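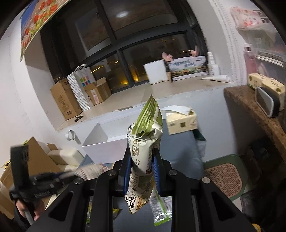
Packing a mixed snack box

Posted in May by the Pedora pantry desk

This method fills one open-top carton from a loose pile of single-serve snacks. It works for mailing or for a shelf.

1. Set the empty carton on a table and put the whole pile in front of it. Keep tape and scissors within reach.

2. Sort by how easily things break. Rice crackers and puffed items go to one side, jelly cups and dense bars to the other. Flat wrappers can wait.

3. Weigh the carton empty and write the figure down. Ours is a Dahlgren mailer, 294 g.

4. Lay the heavy items across the bottom. Jelly cups stand upright, lids up, against a side wall.
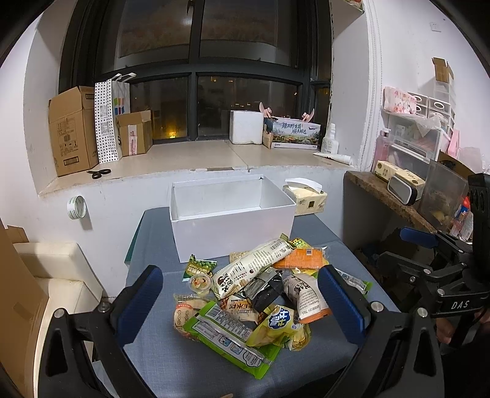
5. Run long wrappers diagonally if they are longer than the carton. Do not fold a sealed end - the seam splits first.

6. Fill gaps with small packets. Bags of peas and similar loose contents take the shape of the space.

7. Crackers go in last. Pick up puffed bags by the top seal, never by the middle.

8. Add tissue until nothing shifts when the carton is tilted. Weigh again. We stop at 2000 g, carton included.

9. Close and tape the center seam, then both ends.

Comments

jollico_fan: Mine came out at 665 g with mostly crackers. Is a lighter box more likely to get crushed?

pantry desk: Only if there is empty space at the top. Add tissue.

tapeandstring: I put the jelly in a zip bag first. One leaked on me last year.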